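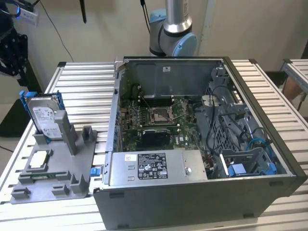 Review: Terkis Cell Practice Guide for Electronics Assembly and Teardown, second edition

Posted 07/08/2018

The Terkis guide is a spiral-bound book of 224 pages with a set of tear-out checklists at the back. It covers good practice for small robot cells that put computers together or take them apart. We bought two copies for the Drakstead shop, one for the office and one for the bench, and worked from it for a full month before I wrote this.

I should say first what it is not. It does not replace the safety standards you are required to follow, and the authors say so on page one. If you need a risk assessment, you still have to do one. What the guide gives you is the layer under that: how to lay out a bench, how to present parts, what to write down, and who is allowed to change what.

The chapter on fixtures is the best part. The main rule is that every loose part gets a place of its own, in a tray that is fixed relative to the workpiece. Our printed tray already had a recess for the CPU and an upright holder for the 3.5-inch drive in its caddy, so we had less to change than I expected. The guide also wants the tray to touch the case or a hard stop on one side. We used to set trays by eye. Now we check them against the bench slots at the start of each shift, and the first page of the log has a line for it.

The CPU section is short and strict. Socket empty, lever position confirmed by a person, chip held by its edges, no second try after a missed placement until someone has looked at the pins. That last rule slows things down. I agree with it anyway. Boards cost more than minutes.

Cables get 33 pages and could have used more. The advice is to tie back or mark off every loose cable before the arm is enabled, and to draw a keep-out zone over the drive cage and the power supply leads. Fine for a new case with tidy wiring. On the older towers we see, with a bundle of power wires crossing toward the drives, the zone ends up covering a good part of where you need to reach. The guide suggests approaching from straight above - that works for memory and the CPU, and not so well for drives.

Power supplies are handled sensibly. Unplug, wait, read the rating label and record it, and never open the unit in the cell. There is a good half page on keeping labels facing up and readable so nobody has to lift anything to check them.

Things I did not like:

The checklists are printed on glossy paper. Pencil will not take and pen smears. We photocopied them.

The speed limits are given in a table with 4 columns and no worked case. I had to call our integrator at Ernbridge to be sure we were reading it correctly.

Static control is spread over several chapters. It should be in one place. Grounding of metal benches is in an appendix, and the index sends you to the wrong page for it.

The book assumes one case position. Ours lie on their side with the panel off, and the drawings match that, but a shop that works on upright towers will be turning every picture in its head.

I have also used the Palacios handbook. It is thinner and easier to read, and it is the one I would hand to a new operator. It has very little on trays or part presentation, though, and its rule on changing a taught position is one sentence long. Terkis gives that subject a whole chapter, with a sign-off sheet and a rule that any change means a slow run of the full sequence before going back to normal speed. We adopted that in August as written.

The price was 100 dollars a copy. For a hobby setup that is too much. For a shop with a cell running daily, I would buy it and copy the checklists before anyone writes on them.

Rating: 4 out of 5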